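작업 노트: 프레스테소 광고 노출 집계 차이 재현
2026년 10월 25일

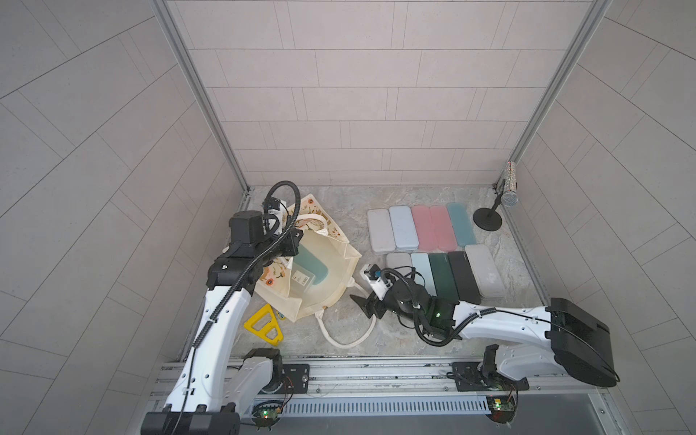

오늘 하려던 것

프레스테소(Prestesow) 쪽 정산서와 우리 쪽 수집 로그가 왜 안 맞는지, 테스트 페이지에서 재현이 되는지부터 확인. 지난번 노트에는 "타임아웃 의심"이라고만 적어 두고 끝냈는데 근거가 너무 약했다. 오늘은 추측은 뒤로 미루고 경매 단위로 한 건씩 짝을 맞춰 본다.

정리해 두면, 프레스테소는 매체고 지면에 헤더 입찰을 붙여 쓴다. 입찰자는 두 곳, 펙턴(Pekton)과 리(Li). 낙찰가와 노출은 펙턴이 매달 집계해서 보내 주고, 우리는 브라우저에서 올라온 이벤트를 브루벨(Bruvel)로 모은다. 브루벨은 예전에 Revathi가 만든 내부 수집기이고, 경매 시작, 입찰 응답, 낙찰, 렌더링, 노출 가능 이벤트를 각각 한 줄씩 남긴다. 외부에 내놓을 물건은 아니지만 이 정도 작업에는 충분하다.

매체 담당자의 불만은 단순하다. 페이지에서는 광고가 떴는데 정산서에는 없다. 5월 정산 때 처음 나온 얘기고 그때는 환율 적용일 문제로 보고 넘어갔다. 환율은 금액에만 영향을 주니 건수 차이는 설명하지 못한다. 그때 건수를 따로 봤어야 했다.

환경

테스트 페이지는 프레스테소의 기사 본문 템플릿을 그대로 복사한 것. 지면은 본문 상단과 본문 중간 두 자리만 남기고 나머지는 뺐다. 사이드바 지면은 새로고침 방식이 달라서 섞으면 결과를 읽기 어려워진다.

경매 타임아웃은 600밀리초. 운영 설정과 같다. 바꾸지 않았다.

동의 문자열은 모든 목적에 동의한 상태로 고정. 동의 거부 상태는 다음번에 따로 돌린다. 동의가 없으면 펙턴이 입찰 자체를 하지 않는 경우가 있어서 건수 차이의 원인이 하나 더 늘어난다.

브라우저 캐시는 매번 비움. 쿠키는 비우지 않음. 쿠키까지 비우면 사용자 동기화가 매번 새로 돌아서 운영 상황과 멀어진다. 이 부분은 Nandini와 의견이 갈렸는데, 쿠키를 비운 것과 안 비운 것을 둘 다 돌려야 한다는 게 Nandini 의견이었다. 맞는 말이지만 오늘은 한쪽만 했다.

브루벨 설정에서 샘플링은 껐다. 운영에서는 켜져 있으니 혹시 이 노트를 보고 운영 로그와 바로 비교하는 사람이 있으면 주의.

첫 번째 시도, 버림

스크립트를 돌리고 나서 브루벨에 쌓인 줄을 보니 경매 식별자가 비어 있는 줄이 섞여 있었다. 본문 중간 지면에서만 그랬다. 지연 로딩 때문에 경매 객체가 만들어지기 전에 노출 감시가 먼저 붙고, 그 상태에서 이벤트가 나가면 식별자가 빈 채로 올라온다.

처음에는 이게 문제의 원인인가 싶어서 잠깐 들떴는데, 펙턴 쪽 집계는 우리 식별자를 쓰지 않는다. 그쪽 거래 식별자로 센다. 그러니 우리 로그가 지저분한 것과 그쪽 건수가 적은 것은 별개다. 지연 로딩 지면의 감시 시점을 경매 객체 생성 뒤로 옮기고 다시 시작했다. 첫 번째 시도의 로그는 보관만 하고 분석에는 쓰지 않는다.

이 수정은 테스트 페이지에만 들어가 있다. 운영 템플릿에도 같은 문제가 있을 테니 따로 요청을 올려야 한다.

두 번째 시도

끝까지 돌았다. 브루벨 기준으로 펙턴이 낙찰받고 렌더링 이벤트까지 올라온 건이 1,746건.

펙턴의 거래 단위 보고서를 같은 구간으로 내려받아 거래 식별자로 맞췄다. 짝이 맞은 건이 1,211건.

남는 535건이 문제다. 반대로 펙턴 보고서에는 있는데 브루벨에 없는 건은 없었다. 양방향으로 어긋나면 구간 경계나 시간대 문제를 의심했을 텐데 한쪽으로만 빠진다. 시간대는 양쪽 모두 협정 세계시로 받은 것을 두 번 확인했다.

리 쪽도 같은 방식으로 맞춰 봤다. 리가 낙찰받은 건은 모두 짝이 맞았다. 그래서 페이지 쪽 코드가 전반적으로 잘못됐을 가능성은 꽤 낮아졌다. 다만 리는 입찰가가 낮아서 낙찰 자체가 적고, 본문 중간 지면에서는 특히 적다. 표본이 한쪽으로 쏠려 있다는 점은 적어 둔다.

짝이 안 맞는 건들을 나눠 본 것

지면별. 본문 상단과 중간 양쪽에서 다 나온다. 중간이 더 많지만 중간만의 문제는 아니다.

응답 시간별. 지난 노트의 가설이 여기서 걸린다. 타임아웃에 가까운 응답일수록 빠진다면 깔끔했을 텐데 그렇지 않다. 응답이 빨랐던 건들도 빠져 있다. 분포를 그려서 짝 맞은 쪽과 겹쳐 봤는데 눈으로는 구분이 안 된다. 타임아웃 가설은 일단 내린다.

광고 형태별. 크기로 나누면 차이가 없다. 소재 제공 방식으로 나누면 차이가 난다. 소재 마크업이 응답 안에 그대로 들어 있는 건은 거의 다 짝이 맞고, 캐시 주소만 넘어오고 소재를 나중에 불러오는 건에서 빠진 것이 몰려 있다.

입찰가별. 보긴 했는데 쓸 만한 게 없다. 낙찰가가 높은 쪽이 빠지는 것 아니냐는 매체 담당자 질문이 있어서 확인한 것. 그런 경향은 보이지 않는다. 답장에 이 부분은 분명하게 쓸 것.

캐시 주소 방식에 대해

흐름을 다시 적어 본다. 입찰 응답이 온다. 응답 안에 소재 대신 캐시 주소가 들어 있다. 페이지는 낙찰을 정하고, 매체 광고 서버에 낙찰 정보를 넘기고, 광고 서버가 해당 라인을 고르면 렌더링 함수가 불린다. 렌더링 함수가 캐시 주소로 소재를 요청하고, 받은 마크업을 아이프레임에 쓴다. 우리 렌더링 이벤트는 아이프레임에 쓰는 시점에 나간다.

펙턴은 소재 안에 들어 있는 과금 픽셀이 호출되어야 한 건으로 센다. 문서에는 과금 알림 주소 호출이라고만 되어 있고 누가 부르는지는 애매하게 쓰여 있다. 마크업 방식에서는 소재 안에 픽셀이 같이 들어 있으니 소재가 쓰이면 픽셀도 불린다. 캐시 방식에서는 캐시에 저장된 마크업에 픽셀이 들어 있는 경우가 있고 없는 경우가 있다.

없는 경우를 몇 건 골라 응답 원문을 봤다. 과금 알림 주소가 소재 바깥, 응답의 별도 필드에 들어 있다. 이 경우에는 페이지 쪽 어댑터가 그 주소를 불러 줘야 한다. 우리가 쓰는 펙턴 어댑터는 그 필드를 읽지 않는다. 버전을 올려도 같은지는 아직 확인 못 했다.

여기까지만 보면 우리 쪽 어댑터 누락이다. 매체에는 불편한 얘기지만 그렇게 말해야 할 것 같다.

그런데 걸리는 게 하나 있다. 같은 광고주, 같은 크기, 같은 지면인데 어떤 응답은 픽셀이 소재 안에 있고 어떤 응답은 별도 필드에 있다. 펙턴이 어떤 기준으로 둘을 나누는지 모르겠다. 문서에도 없다. 기준을 모르면 어댑터를 고쳐도 이중 호출이 생길 수 있다. 소재 안에도 있고 필드에도 있는 응답이 있으면 한 노출이 두 번 과금된다. 지금까지 본 응답 중에 그런 것은 없었지만 다 본 것은 아니다.

수동으로 불러 본 것

어댑터를 임시로 고쳐서 별도 필드의 주소를 렌더링 직후에 부르게 했다. 소량만 돌렸다. 고친 뒤에 캐시 방식으로 낙찰된 건들은 펙턴 보고서에 나타났다. 보고서 반영이 늦어서 점심 먹고 와서야 확인했다.

다만 이걸로 증명됐다고 쓰기에는 이르다. 양이 적고, 쿠키 조건이 하나뿐이고, 고치기 전과 후를 번갈아 돌린 것도 아니다. 다음번에는 페이지를 불러올 때마다 원래 어댑터와 고친 어댑터 중 하나를 무작위로 고르게 해서 같은 시간대에 나란히 돌린다.

임시 수정은 내 작업 가지에만 있다. 합치지 말 것.

Revathi와 얘기한 것

Revathi Achari가 오후에 잠깐 로그를 같이 봤다. 지적받은 것만 적는다.

우리 렌더링 이벤트의 정의가 너무 이르다는 것. 아이프레임에 마크업을 쓰는 시점이니까 소재가 그 뒤에 실패해도 우리는 렌더링으로 센다. 캐시 주소 요청이 실패하면 어떻게 되느냐고 물어서 코드를 같이 봤는데, 실패하면 이벤트를 안 보내는 게 맞게 되어 있다. 응답이 비어 있을 때가 문제다. 빈 문자열을 받아도 성공으로 치고 이벤트를 보낸다. 535건 중에 이런 건이 얼마나 있는지 세어 봐야 한다. 브루벨에 마크업 길이를 남기는 필드가 없어서 지금 로그로는 못 센다. Revathi가 필드를 추가해 주기로 했다.

이 지적이 중요한 이유는 책임이 어느 쪽에 있느냐가 달라져서다. 빈 응답이 많다면 캐시를 운영하는 쪽의 문제이고, 사용자는 광고를 보지 못했을 테니 정산서에 없는 게 맞다. 별도 필드 누락이 많다면 광고는 나갔는데 돈을 못 받은 것이다. 매체 담당자에게는 이 둘을 섞어서 말하면 안 된다.

또 하나. 수정주의 정산 조항이라고 부르는 것, 즉 계약서에 누구 집계를 기준으로 하느냐는 문장을 찾아보라고 했다. 펙턴 집계 기준이라고 되어 있으면 우리 로그가 아무리 정확해도 지난 기간 정산은 바뀌지 않는다. 계약서는 매체 쪽에 있어서 요청해야 한다.

Nandini와 얘기한 것

Nandini Alva는 매체에 보낼 설명 초안을 맡는다. 초안을 읽는 사람이 개발자가 아니라서 캐시 주소니 별도 필드니 하는 말을 그대로 쓰면 안 된다고 했다. "광고는 표시되었으나 표시 사실이 거래소에 전달되지 않은 경우"로 쓰기로. 빈 응답은 "광고 내용이 도착하지 않은 경우"로 쓴다. 건수는 빈 응답을 센 다음에 넣는다. 지금은 넣지 않는다.

초안에 펙턴이 일부러 건수를 줄인다는 식으로 읽힐 문장이 있어서 뺐다. 우리가 가진 자료로는 그런 말을 할 수 없다. 리는 맞고 펙턴은 안 맞는다는 비교도 빼자고 했다. 표본 차이 설명 없이 나가면 오해를 부른다. 동의함.

운영 로그로도 같은 비율이 나오느냐는 질문을 받았다. 모른다. 운영은 샘플링이 켜져 있고 거래 단위 보고서를 받을 권한이 매체 계정에만 있다. 매체가 보고서를 내려서 주면 맞춰 볼 수 있다.

헷갈리기 쉬운 것들, 나중에 볼 사람을 위해

거래 식별자는 대소문자가 섞여 있고 보고서에서는 전부 소문자로 나온다. 맞추기 전에 소문자로 바꿀 것. 이걸 빼먹으면 짝이 하나도 안 맞아서 금방 알 수 있긴 하다.

펙턴 보고서의 "노출" 열과 "과금 노출" 열은 다르다. 오늘 쓴 것은 과금 노출. 노출 열은 광고 서버 쪽 추정이 섞여 있다고 문서 각주에 쓰여 있다.

브루벨의 낙찰 이벤트는 헤더 입찰 안에서의 낙찰이다. 매체 광고 서버가 직접 판매 라인을 골라 버리면 낙찰 이벤트만 있고 렌더링은 없다. 이건 정상이고 1,746건에는 들어 있지 않다. 낙찰 이벤트로 세고 나서 차이가 크다고 놀라지 말 것.

테스트 페이지를 백그라운드 탭에서 돌리면 타이머가 느려져서 타임아웃이 제멋대로 늘어난다. 한 번 당했다. 스크립트에서 창을 앞으로 올리는 줄을 지우지 말 것.

노출 가능 이벤트는 오늘 분석에 쓰지 않았다. 매체 계약이 렌더링 기준이라고 들었는데 이것도 계약서를 받아야 확실하다.

파일

원본 로그와 보고서, 짝 맞추는 스크립트는 공유 폴더의 프레스테소 아래에 있다. 버린 첫 번째 시도는 "사용 금지"를 붙인 하위 폴더로 옮겼다. 응답 원문은 사용자 식별자가 들어 있어서 공유 폴더에 두지 않았다. 필요하면 나한테 얘기할 것. 식별자를 지운 사본은 아직 안 만들었다.

짝 맞추는 스크립트는 보고서 열 이름이 바뀌면 조용히 빈 결과를 낸다. 고치려다가 시간이 없어서 그대로 뒀다. 결과가 비면 열 이름부터 볼 것.

남은 일

브루벨에 마크업 길이 필드 추가 (Revathi). 추가되면 같은 조건으로 다시 돌려서 빈 응답을 센다.

원래 어댑터와 고친 어댑터를 나란히 돌리는 시험. 쿠키 비운 조건도 포함해서 네 갈래로.

펙턴 어댑터 최신 버전이 별도 필드를 읽는지 변경 기록 확인. 읽는다면 임시 수정은 버리고 버전을 올린다.

펙턴 기술 지원에 문의. 질문은 하나만 한다. 과금 알림 주소를 소재 안에 넣는 경우와 별도 필드에 넣는 경우의 기준이 무엇인지. 전에 여러 개를 한꺼번에 물었다가 제일 쉬운 것만 답을 받은 적이 있다.

프레스테소에 계약서의 집계 기준 문장과 거래 단위 보고서 요청 (Nandini, 초안과 같이).

운영 템플릿의 지연 로딩 감시 시점 수정 요청 올리기. 정산과는 무관하지만 로그가 계속 더러워진다.

동의 거부 상태 시험은 위의 것들이 끝난 다음.

덧붙임

퇴근 전에 응답 원문을 조금 더 봤다. 별도 필드를 쓰는 응답에는 거래 유형 값이 들어 있고, 소재 안에 픽셀이 있는 응답에는 그 값이 없는 것 같다. 열어 본 것들에서는 그랬는데 눈으로 훑은 것이라 믿지 말 것. 내일 스크립트로 전체를 확인한다. 맞다면 사설 거래로 들어온 건이 별도 필드 방식으로 온다는 얘기가 되고, 매체 담당자에게 사설 거래를 언제 켰는지 물어봐야 한다. 5월 이전인지 이후인지가 궁금하다.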